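A cloth for the small table

I wrote already in January that I wanted to learn how to fold cloths properly, and then I did nothing for months. This week I finally started. My aunt in Haworth folds everything in the same way, flat and straight, and her cupboard looks like a shop. Mine looks like somebody was searching for keys in it.

The color I like for this is purple. It is strong, and on a pale table it gives much life to the room.
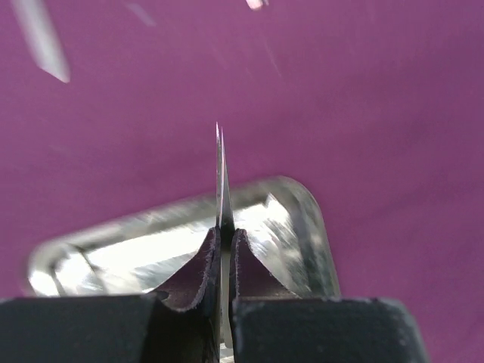 Two narrow metal points, with purple behind them.

I should say that I am not a fan of ironing. I bought one cloth in Koston for 11 euros and the label said to iron it on low heat, and I did this exactly one time. If you fold with patience, the hand does a big part of the work. Start from one long edge, make it straight, and only then think of the rest.

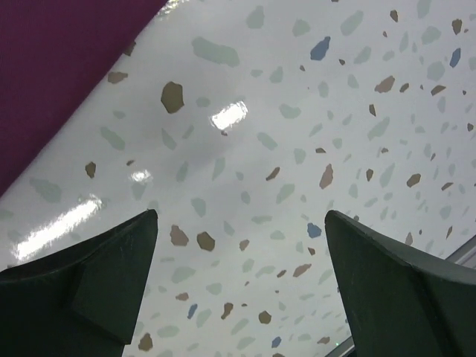 Purple edge on the speckled white. The tan and blue chips are my favorite.

The second fold is the difficult one for me. I always want to go across at an angle, and then the layers do not agree with each other and the lower edge begins to curl. My aunt opens it again and starts from zero. I am less strict and mostly I press it with the palm and continue.

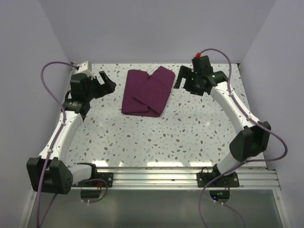 Tracey Greenwood wrote to me that she rolls her tablecloths on a cardboard tube and has no creases at all, but the tubes take a full shelf. I have only a drawer of 30 centimeters, so I will keep folding for now.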